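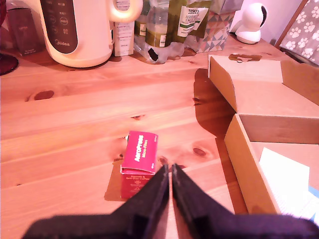

Photo: Gemma Leone

The coffee corner has moved to the pine table, and I spent an evening in November working out a fixed place for everything on it. These are my notes, mostly so that I can put it back the same way after the table has been used for something else.

The kettle stays against the wall. It is a white Midea with the control panel on the front of the body, so it needs to face into the room. Turned sideways it takes up less width, but then I have to lean over to read the buttons. The lead is short and the socket is low, which fixes the position to within a hand's width anyway. The cartons go in the same row, either side of the kettle, with enough gap that I can lift it by the handle without knocking anything.

The AeroPress box is the one item that comes forward. It is a small red carton and it stands upright well enough, although the top flap has a crease in it. I had been keeping it at the back with the rest. The trouble is that the back row is where steam collects, and card does not improve with steam. The box promises "Smooth & Grit-free Coffee" on the front, and I have no complaint on the second point.

Filters were the next problem. I had them in a Horex tin, which is airtight but slightly too narrow, so they came out curved and would not sit flat in the cap. They now live in a shallow Flunico tray in the drawer underneath. Jordan Kershaw suggested pressing them under a book for a night first. It worked on the bent ones.

The table itself needs some care. Pine is soft and marks easily, and the boards have seams where spilt grounds settle. A dry brush along the grain clears them. A damp cloth pushes them further in. The knots are harder than the wood between them and stand very slightly proud, so anything with a small base should be kept off them. I found this out with a full cup.

I oiled the top with 2 thin coats of Fortin and left 20 hours between them. The tin allows less, but the room is cold at this time of year. The smell had gone by the following morning.

Still to do: a mat under the kettle, cut to size, and a hook for the brush. Gistora sells a cork sheet that would cover the first one, and the offcut should do for cups.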